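Home Explore Lists Log in Sign up
Search posts Search

Two arms, a pile of plates, and what happened to our dish crew's shifts. Thread
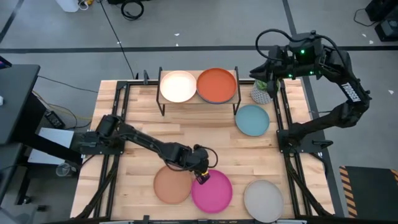 M. Zieliński
banquet dish lead at Stukolach, shop steward on the side

Jul 7, 2024

1/ Ok people keep asking so doing this once, on my break. Stukolach does banquet catering. Big nights we turn over 1241 plates. Since June part of the sorting and stacking side is being worked out with a pair of robot arms, system is called Cenby. I'm on the crew it affects.

2/ The job they're learning is the dull one. Plate comes back, goes with its own kind, gets stacked, gets shelved. You do it with your brain off. Except your brain isn't off, I found that out when I had to write down how we do it.

3/ Try it. Which plate do you grab first? Why that one? Took me two evenings and I still left out half. Like if one plate is already sitting on another dish you check what's under it before you lift. Never said that out loud to a new hire in my life, they just pick it up from watching

4/ Colors help. Pink, gray, teal, terracotta, the orange-red ones up on the shelf. A person sorts those from across the room. The mixed whites from the old hotel contract are the nightmare, three shades and two rims, we argue about those ourselves.

5/ What changed for us, first the good. The 11pm stack-and-shelve stretch got shorter. Wrists. Anyone who has done a double in a dish room knows what I mean about wrists. Two of the older crew stopped wearing braces to work.

6/ Not so good: that stretch was also when everybody talked. You'd stand at the table and stack and complain about the wedding. Now we're spread out, one on the machine, one on racks, one checking glassware. Quieter. I don't love it.

7/ Hours. This is what everyone really wants to know. Nobody was let go. BUT the late add-on shift is gone, and that was 328 a month for the people who always took it. Managment says it moved to daytime prep. Some of us can't do daytime prep, we have kids or another job. Not the same shift.

8/ We asked for that in writing and got part of it. Anyone who lost the late add-on gets first pick of prep hours thru the fall. Still pushing on the pay difference. If your place is getting something like this ask BEFORE it's plugged in, we asked after and it was twice the work

9/ Training. They gave us 17 hours, paid. Good part was the hands-on. Bad part was slides. Lolik, the outfit that set it up, sent people who had clearly never scraped a plate, but they listened, I'll give them that. They changed the table layout when we said the shelf was too far foward.

10/ New job on the board is "cell attendant." Means you stand near it, clear it when it stops, sign the sheet. In the first full week the sheet had 166 stops on it. Every one is a person walking over. Put that in your efficency deck.

11/ Attendant pays a little more. Four of us trained for it. I figured the young ones would grab it, but the first to sign up was our longest-serving dishwasher, who says it beats the pot sink. It does beat the pot sink.

12/ Pot sink is still all human btw. So is anything with baked-on cheese.

13/ Do I want it gone? No. Do I want the late money back? Yes. Both. Next meeting is about whether attendants count as kitchen or maintenance, which matters for breaks. Will add to this when I know

14/ Break's over. Replies are open, be normal

Filed under: Kitchen Work, Automation, Shift Talk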